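Laundry day at Grindeck

Anahera Ruawai has now done the same load of washing 400 times, and she would like it known that her own is still in a pile at home. She drives the two-armed robot by remote control, one hand per gripper, while it records every move for the Misovine project.

The hardest part so far is the door. People open a washer without thinking. Anahera has to think about it a great deal, mostly out loud, and Delwyn Fairweather in the next office has asked for a warning first.
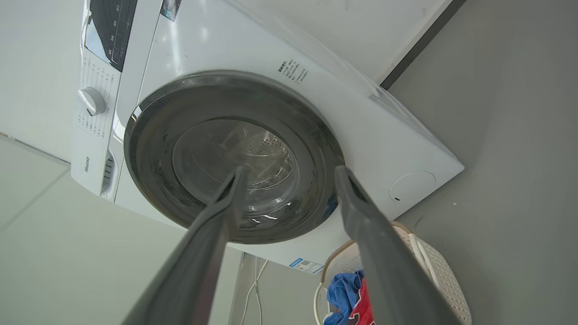 What counts as a good run

Lanying Zou reviews the recordings and throws out the ones where the operator dithers. A robot that learns from dithering will dither – faithfully, and for years. Of the last 44 runs she kept 19, a score Anahera describes as harsh and Lanying describes as November.

The load itself never gets any more interesting. A red jersey and a blue cloth go from the basket to the drum, and then someone takes them out again for the next try. The jersey is the tricky one, as the fingers tend to come up with one fold and leave the rest behind.

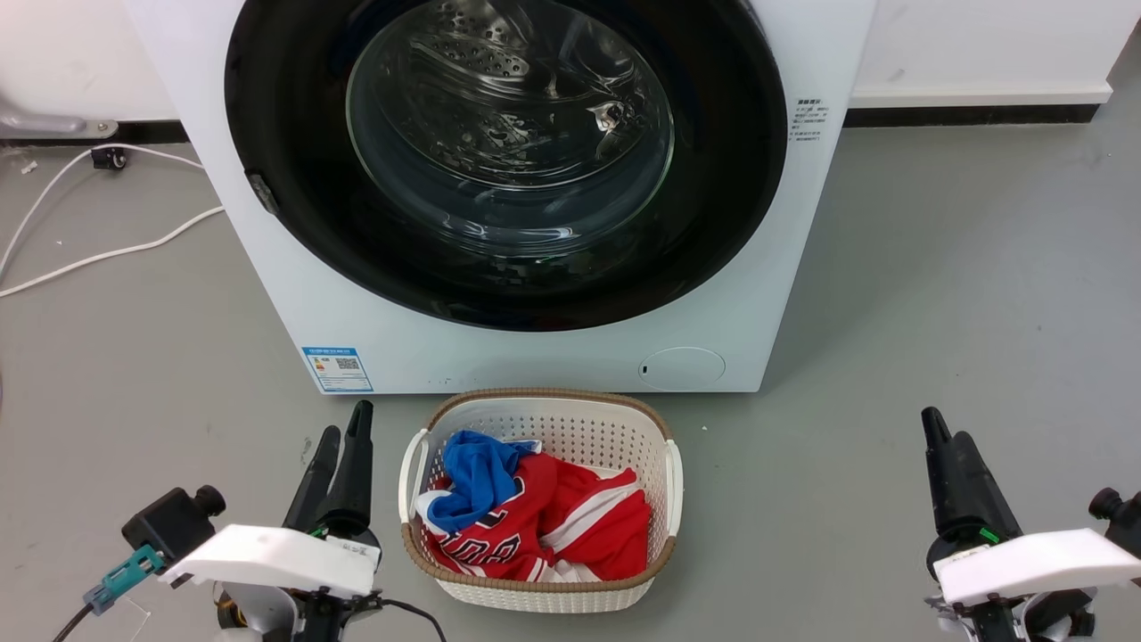

Page last updated: November, 4:10 pm

Staff who want a turn at the controls can put their names down with Rochelle Hapeta. Training takes a morning. Please don't bring your own laundry; Delwyn has already asked.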